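Despina Karagiannis: "I wanted the silence to be longer"

The trailer of Honau was released on Saturday, 16th August, and by the evening the director Despina Karagiannis had already stopped reading the comments. "I read the first 44," she tells me on the phone. "Then my producer asked me to put the telephone in a drawer, and I obeyed."

Honau is her second feature. It takes place in 1761, in a small river town where a miller's daughter is accused of burning a barge. Samina Janjua plays the daughter, and Shoaib Naqvi is the ferryman who saw the fire and does not want to speak. In the trailer he says only one sentence. Karagiannis is proud of this.

"The distributor wanted more talking," she says. "They sent me a version with a narrator, a very deep voice, explaining everything. I answered that if we explain everything in two minutes, why should a person buy the ticket?"

The final cut was a compromise. There is no narrator, but the long shot of the river became shorter than she had hoped. I ask if she regrets it. She thinks for a moment — she thinks before most of her answers — and says that she misses the river every time she watches it. 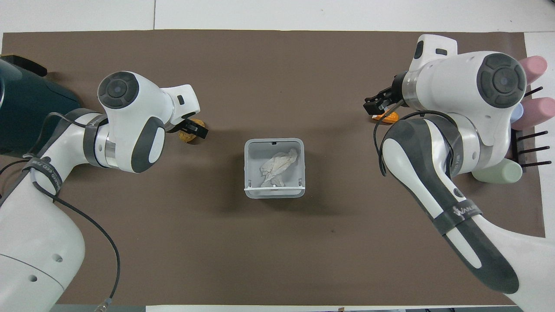

Naqvi, reached later by e-mail, wrote that he would have given up even his one sentence to keep that shot, and that he had told her so in the editing room. He also wrote that the ferryman was the hardest part he has played, as he is used to characters who shout.

The shooting began in March and lasted 25 days, almost all of them outdoors. Janjua came directly from the series Clirance, where she had played a lawyer during three seasons. "She arrived with short hair and very modern hands," Karagiannis says. "I mean the way she moved them. We worked on the hands for a week before we worked on any line."

The music is by Stavros Theodorakopoulos, who wrote it before he had seen a single scene. Karagiannis gave him only the script and an old map. One of his pieces is used in the trailer from the first second until the last.

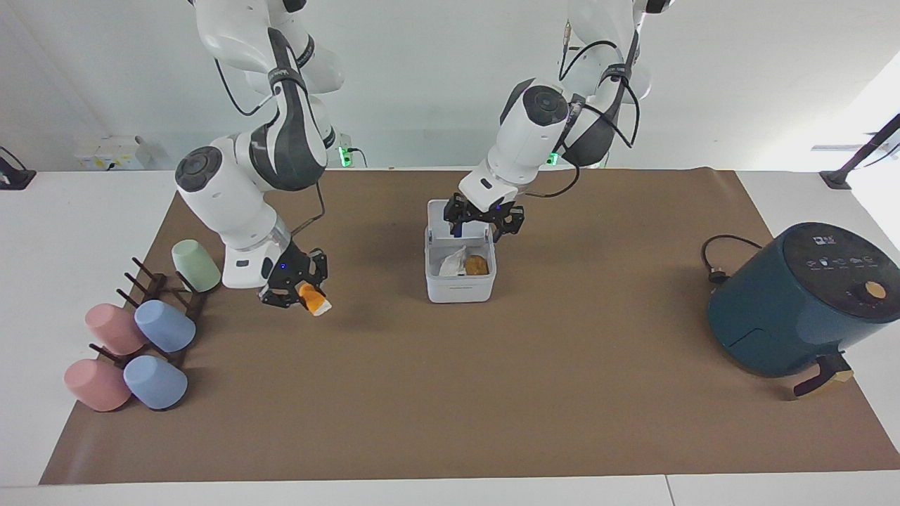

"I did not want to change the music in the middle, like they always do when the action starts," she continues. "One piece, one breath. Stavros sent me the recording at night and I listened to it in the kitchen, standing. The next morning we began to cut the trailer around it."

The film will open in 78 cinemas this autumn. Her next project is called Rilico, a comedy written together with Fotini Andreadis, and Karagiannis will say only that it happens in our own time and that people speak in it constantly.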